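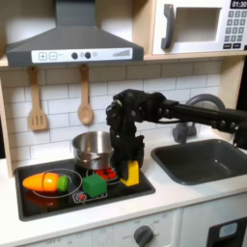

A multi-fingered hand holds a yellow block over the stovetop of a play kitchen.

The Price of the Arm Is Only the First Line

22 March 2025

When a small laboratory decides to buy a robot arm with a hand, the discussion usually begins with the catalog. People compare reach, payload and number of joints. In my experience of writing budgets for such equipment, it would be better to begin with the table on which the arm will work, and with the person who will put the objects back after every trial.

At Grinddale, a group that studies household tasks, the first plan for this year had 14 lines. The final plan has 71. The robots did not change between the two versions. What grew was everything near them: mounts, spare cables, fuses, a second emergency stop, shelves, training hours, and a long section which the group calls simply "kitchen."

The kitchen section made the finance office nervous, and I understand why. It is not easy to approve toy vegetables on the same form as a robotic hand. But for manipulation research a play kitchen is a serious purchase. It has a sink, a faucet, knobs, shelves and a stovetop, all in a small space that one arm can cover. A toy carrot costs little, and when it is crushed you take another one. A real kitchen needs plumbing, a larger room and much more patience from the insurance company.

My advice is to buy the kitchen twice. Play furniture goes out of production without warning, and a new model may have the faucet on the other side or a different size of burner. Then the results from before and after cannot be compared well. Drutness, a smaller laboratory, learned this in May of last year, when a side panel broke and the same model was no longer in the shops. They lost the remaining part of the month to repairs and to new calibration.

The hand deserves its own budget, separate from the arm. An arm can work for years with modest care. A hand with many fingers has small joints, and these joints meet the countertop more often than anybody plans. Grinddale considered two offers. The Colovine hand was cheaper to buy, but a damaged finger had to travel back to the factory. The Yordanov hand cost more and came with a set of fingers that a technician can change on the bench. The group calculated the days of waiting as a cost and chose the second.

I also recommend asking each supplier for three things in writing: the price of one replacement finger, the delivery time for it, and how long the software will be supported. If the answer to the last question is vague, put money aside for moving to another controller.

Then there are the hours. Grinddale planned 80 hours of operator time for the first task set, which is mostly picking up blocks and toy food and placing them in or near a pot. They used 101. Much of the difference went to resetting the objects, work that had no line in the budget at all. This year it has one, directly under the salary of the operators.

For a first purchase, I would leave one fifth of the money unassigned until the arm has worked for a full quarter. By then the group will know which parts break and which objects it really needs.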